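Seal notebook, February: end seals on the Zondley film
5 min read

08:40

Carrying on from the last entry. The new Zondley roll, lot 421, has been in the conditioning cabinet for 48 hours and came out flat, with no edge curl on the first few wraps. Discarded the outer layers as usual. Core label matches the delivery note. The old roll had a slight telescope on the operator side and this one doesn't, so the web guide has been set back to center.

Purpose is unchanged: find out why the end seals on the small flow-wrap size open at the corner under side load when the long seal on the same packet holds. The returns all fail the same way. The opening starts at the point where the fin folds over and meets the end crimp, then runs inward along one serration. It doesn't run across the full width. That points to the step in thickness, where the jaws have to close on four layers of film next to two.

Wrong turn last time: I blamed dwell. Longer dwell gave a prettier seal and the same leak. Crossed out that page, left it in.

Setup

Mammont bench sealer, serrated jaws, the pair with the shallow profile. Upper jaw set to 160 C. Lower jaw follows the upper on this unit and can't be set separately. Thermocouple strip laid between the jaws before the start: the left end reads lower than the display, the center agrees with it, the right end agrees with it. The left end is also where the corner failures are, which I should have checked before ordering film.

Jaw faces cleaned with the brass brush while warm, then wiped. There was a line of brown residue in the serrations at the left end. Scraped it into a dish in case anyone wants to look at it. It softens on the hot plate and smells like lacquer, so it is probably overprint from the old roll and not sealant layer.

Jaw parallelism checked with carbon paper. Impression even from the center to the right, fading over the last few serrations on the left. Shimmed the left mounting block with one thickness of brass foil. Second impression even across the width. Did not touch the spring.

Runs

Run A, before the shim, old roll. Kept as baseline. Dye test shows a channel at the fold on most of the packets, always on the left.

Run B, after the shim, old roll. Channel smaller, still present on some. Where it is present it has the same shape, narrow with a rounded end.

Run C, after the shim, lot 421. No channel in the first tray. One in the second tray, at the fold. Looked at it under the loupe and the fin had folded the wrong way, toward the print, so the crimp closed on a doubled edge. I am counting that as a forming fault and listing it separately.

Run D, lot 421, jaw temperature dropped one step to see how much margin there is. The seals peel cleanly with a dull surface and no film tear. Too cold. Back to 160.

Total for the day is 625 packets across all runs including scrap. The tally sheet is taped inside the back cover. The scrap at the start of Run B is mine: I forgot to reset the registration after the roll change and the cut landed in the print.

Peel test notes

Strips cut across the end seal, pulled at right angles, tail supported by hand. Clamp faces need new rubber. Two strips slipped and are marked S in the table. They are left out of the averages.

Run A fails by peeling at the fold and tearing elsewhere. Run C tears throughout, with the tear starting at the inner edge of the crimp. A tear at the inner edge is what we want up to a point. If it begins in the serration root the jaw is cutting the film, and I saw a few like that at the right end after shimming. Need to check whether the foil has thrown the pressure over to that side. The carbon paper says no, but carbon paper saturates early and I don't trust it near the top of the range.

The Vokmont cold-seal sample is still unopened. Their sheet asks for unheated jaws and much higher pressure, and the Mammont can't reach that pressure with the present cylinder. Leave it until the hydraulic press is free.

Krajewska want the result as pass or fail against their own vacuum chamber method. We don't have that chamber. Dye and peel are what we have, and the report should say so on the first page.

Green work surface, three views.

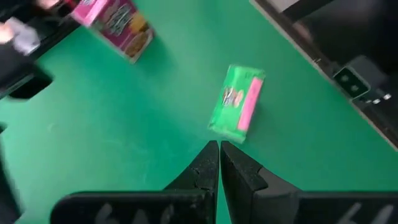
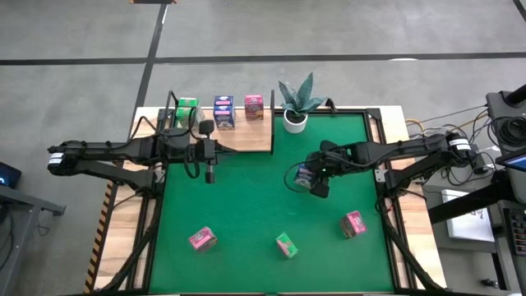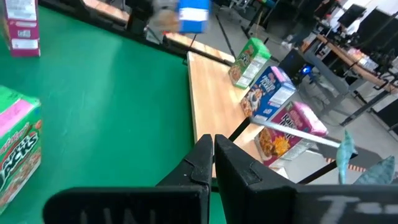

Open items

- Repeat the thermocouple strip with the jaws closed for a full hour. The left end may simply be slow to come up.
- Find out which way the fin is meant to fold on this size. The drawing shows it both ways on different sheets.
- New rubber for the peel clamp.
- Measure the brass foil. I wrote "one thickness" above and the packet it came from has lost its label.
- Pressure film in place of carbon paper, low range and medium range.
- Ask Zondley if the sealant layer changed between the old lot and 421. The data sheet has the same revision letter but the slip feels different by hand.
- Dye is nearly out. The red is easier to read on printed film than the blue.

15:20

Added after the cooldown. With the jaws off, the shim had crept outward and was standing proud of the block. Pushed it back and nipped up the screw. Run C packets from the last tray should be treated as doubtful until they have been through the dye. They are in the shallow box on the lower shelf, marked C-late. Do not mix them with the others.

Back to top
Contact | Workshop notebooks | Copyright, all entries remain with the workshop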